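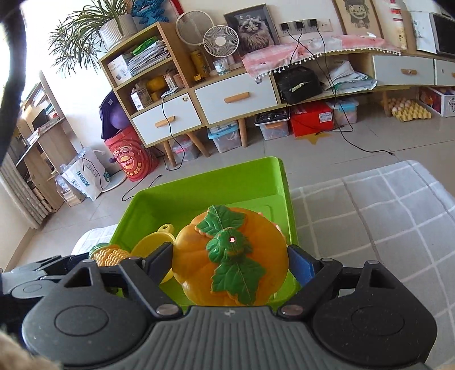 Reading time: 3 minutes

Home | News | Press | Programs | Contact

Tallo Announces Equipment Plan for Hand-Held Gripper Program

2022-07-30 - Tallo today announced a two-year equipment plan for its household handling program, covering the purchase of hand-held grippers, spare finger sets and the everyday objects used in recording sessions. The plan replaces the yearly purchasing rounds under which the program has operated until now and takes effect in January.

Under the plan, each home site will receive a standard kit. The kit consists of 2 hand-held grippers, 4 spare finger sets, a floor mat, a plastic tray and an assortment of toy food and household items. Tallo has set a ceiling of $3000 per kit, including shipping and the first replacement of finger pads. Costs above that ceiling will require written approval before an order is placed.

The program works in ordinary furnished rooms, and the kit has been specified accordingly. A typical task is a simple one: the operator closes the two fingers on a toy pumpkin in a tray that also holds a toy cup and a toy corn cob. Shelving, storage boxes and desks remain where the household keeps them. Sites will not be asked to buy furniture, clear a room or install fixed mounts.

"Our earlier budgets treated the gripper as the main expense and everything else as small change," said Saqib Bangash, director of equipment planning at Tallo. "When we went back through the invoices, finger pads, trays and replacement objects came to almost as much as the tools themselves over the life of a site. We would like site managers to see that figure at the start of the year, when they can still do something about it."

Tallo reviewed offers from three suppliers before selecting Suson to provide the grippers and Kiani to provide finger sets and pads. Both agreements run for the full term of the plan at fixed prices. Suson will also hold a reserve of complete tools for exchange, so that a site with a damaged gripper can continue its sessions while repairs are carried out. Exchange tools will be sent on request and do not count against the site's kit ceiling.

Consumable parts will be budgeted separately from tools. Each site will receive a quarterly allowance for pads, fasteners and replacement objects, and unused amounts may be carried forward once. Toy food and similar items may be bought locally, provided that receipts are filed with the quarterly return. Objects with sharp edges, glass objects and objects containing liquid remain outside the standard kit and must be requested through the program office.

The plan also addresses the timing of orders. In past rounds, most requests arrived in the final weeks of the budget year, and delivery dates slipped as a result. Sites will now submit one main order and one smaller mid-year order. Requests outside these two windows will be accepted for safety-related parts only.

Orders, returns and repair requests will be handled through Zovon, the asset register that Tallo introduced for its office equipment last year. Every gripper will be entered in Zovon on arrival, along with its purchase date, service record and expected replacement date. Site managers will be able to view their remaining allowance at any time. Training on the register will be offered online before the first orders open.

"A site should know in advance what it can spend, which parts are likely to wear out and how long a replacement will take," Mr. Bangash said. "Those are modest requirements, and the new agreements are written to meet them."

Existing sites may keep their current grippers until the replacement date shown in the register. Tools that are still serviceable at that point will be inspected and, where suitable, returned to use as training units. Sites joining during the term of the plan will receive a full kit on signing, with their allowance adjusted to the remaining quarters.

Order forms and the full parts list are available to participating sites from the Tallo program office. Suppliers with questions about future purchasing rounds should write to the same office - general sales inquiries will not be answered by telephone.

Comments (3)

marisol_k
Does the mid-year order cover trays and mats, or only gripper parts? Ours are fine now but I doubt they will last the full term.

D. Fenwick
Good to see pads moved out of the tool budget. I asked for this two rounds ago.

siteline
Please post the training dates early. We have one person doing orders and she is away for part of January.

Contact: Tallo Press Office | Copyright Tallo. All rights reserved. | Back to top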